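Resetting the Preria cell after a gripper swap

Quick version, for whoever has the sim on Monday. Same steps as the real Tronbridge arm, minus the wrench.

Load the cell file first, THEN the gripper. Other way round and the tool offset stays at the old value — cost me an afternoon in October.

Open Tool, set length to 290. Units are mm, check that, it defaults to inches on a fresh instal.

Payload next. 1253 grams, gripper included.

Speed down to 38 percent. Leave it there untill the check is finished.

Jog over the mug. Stop just above it, fingers clear. Save as HOVER_1.

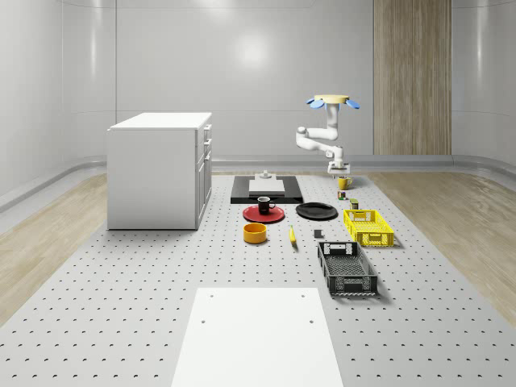

Do I have to redo the crate poses after changing the tool length? Only the ones saved in joint angles. Poses saved as tool positions pick up the new length when you reload.

Run the check loop, 45 cycles. Any red line in the log, stop and look at the offset again before touching anything else.

All green — speed back up, save under a new name. Do not overwrite Upendo's file.

Mount angle questions go to Şükran Dursun, she set up the ceiling frame in the real cell.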